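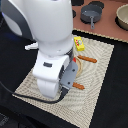 Marietjie Le Roux wanted to know why anyone would teach a robot to handle play food when there are real kitchens full of real sausages. She asked it in the van on the way home from Tollberg, and I promised I'd put my answer in these notes, so it's coming, hang on.

Print | E-mail

Notes from the Tollberg open day (Unit 4, Grasping)

First, thank you all for being so good about the early start! I know the parking lot at Gokia was a mess. If you missed the trip, read this and then find somebody who went and make them tell you about it.

OK, play food. A sausage is a nice beginner shape for a gripper. It's long, it's rounded, and if you come at it from the side it gives you two good surfaces to close on. Come at it end to end and you're in trouble. The plate is a different animal — it's flat and wide, so you have to go for the rim. So one small tabletop gives you several grasp problems, and you can set it all up again in a minute when something rolls away.

The other thing I want you to take from the visit is the approach. Remember the sketch we did in September, with the arrow coming down on the object? Most of your arrows went straight down. Look at how far the gripper has to get in between things, and think about what the wrist and the cable need while it's doing that. I've marked down plenty of lab reports for forgetting the cable (sorry, but I'll do it again).

Then there's what the arm gets to see. We stand back and take in the whole table. A camera at the wrist gets a close patch of it, and edges do a lot of the work. 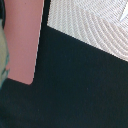 Wrist camera view, pink object at left, ridged surface at upper right.

Before lab, trace the edges you trust in that view and put a question mark on the ones you don't. Then write me 200 words on which object you'd have the arm go for first, and from which side. Up to 500 is fine if you get excited. Please don't send me 2,000 again, you know who you are!

Reading is the Fourie chapter, up to page 39. Skip the Wornonov part, we'll do it together in class.

Shares: 39 | Comments: 0

Contact | Copyright Unit 4 course notes | Back to top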